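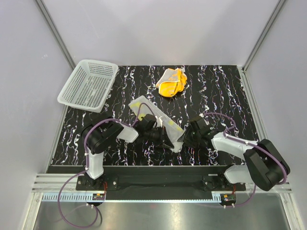 Photo: Aidan Moriarty

Matte gray wall panels, glare and cleaning

Posted 9 September 2024

ledwood_m
Looking for a finish for three interior panels around a work table. Pale gray, smooth, no pattern. The first set was satin and threw a hot spot from the overhead strip. Currently considering Plernetden flat, two coats over a gray primer. Any experience with scuffing?

nic_giolla
Used it in April on 40 panels. Coverage was fine. It burnishes if you wipe it hard, and then you have a shiny patch at elbow height for good. I would go eggshell and diffuse the light.

bukeo
Disagree on eggshell. At low angles it reflects nearly as much as satin. Sand to 500, one thin coat, leave it 8 days before any cleaning. Most burnishing I see is paint that was wiped before it cured.

nic_giolla
Mine had cured for two months. Same result.

bukeo
With what cloth?

nic_giolla
Microfiber, damp, no detergent.

tern277
Microfiber is mildly abrasive on flat paint. Cotton or a soft sponge. Also check the tint. A gray with a little red and blue in it goes lavender under cool lamps, and touch-ups from a different can will show.

ledwood_m
Noted on the tint. Lamps are 4000 K. I'll paint two offcuts, flat and eggshell, wipe each one about 100 times with cotton and post readings at 60 and 85 degrees.

bukeo
Take the 85 reading before wiping as well.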